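Skedport launches a cleaning calendar for people who hate cleaning calendars

30 April 2026

For immediate release

Hi, I'm Leonie Ruddock, and I run Skedport with my business partner Ewan Nepia. We make a scheduling app for shared houses, and today we're putting out the biggest update we've done so far. It's called Fedau, it's free for everyone who already has the app, and I'm going to try to tell you about it without using the word "solution" (that's the last time, I promise).

Fedau is a chore calendar that doesn't run on dates. You tell it what's in your home, who lives there and how much mess you can all put up with, and it hands out small jobs in an order that makes sense. If you skip a week, it doesn't turn red and shout at you. It moves things along and asks again on Monday.

The idea came out of my own kitchen. I lived for years in a house with five other people and one very long paper chart on the fridge, and by the second week of every month the chart was a work of fiction. We'd all tick the easy stuff, and the drain cover went untouched until somebody's mother came to visit. When Ewan and I started Skedport we built it for rent and bills, and then our users began typing chores into the bills section. One house had been charging itself a dollar every time the bathroom mat didn't get washed! So we figured we should probably build the thing properly.

Before launch we ran a trial with 1623 households, mostly renters and students, plus a fair number of families with teenagers. They sent in over 2000 comments and I read every one of them, some of them twice. The loudest request by far was for smaller jobs. People don't mind wiping out a sink, but they freeze up when the app says "clean bathroom." So Fedau breaks rooms down into little tasks, and most of them take 6 minutes or less.

A lot of those tasks are for the stuff that does the cleaning, like sponges, cloths, brushes, and the baskets and caddies they sit in. That part surprised me, but it got used more than anything else in the trial, so we've given it a page of its own called Small Things.

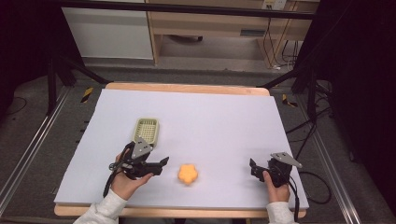
An orange flower-shaped sponge and a small mesh basket.

Small Things lets you list each item once and pick how often you'd like a nudge to wash it or swap it out. You choose the timing yourself. We had long arguments in the office over sponges (Rekha Yadav, our lead designer, is a weekly person and I am very much not) and in the end we decided it was none of our business.

Rekha also drew all the new icons and rebuilt the home screen, and I think it's the nicest thing we've ever shipped. "I wanted it to look like a note your roommate left you when they were in a good mood," she told me when I asked her for something to put in this release. I then asked for something more formal and she said no.

There are a few other bits in the update. You can swap jobs with a housemate by tapping both names. You can mark yourself as away, and your jobs get shared out until you're back. There's a quiet mode for exam season, and a large-text view that Usa Kaewkla on our support team has been asking for pretty much since she joined us. Sorry it took so long, Usa.

Fedau works on phones and in any recent web browser. Existing Skedport users will find it under the Home tab once they update. New users can sign up on our website, and the first house you set up costs nothing. Extra houses are part of our paid plan, and the price of that plan isn't changing.

If you write about homes, renting or apps and would like a trial account or a chat with me or Ewan, please get in touch with Tamsin Tipoki, who handles press for us. Screenshots and logos are in the press section of the Skedport website.

Press contact: Tamsin Tipoki, Skedport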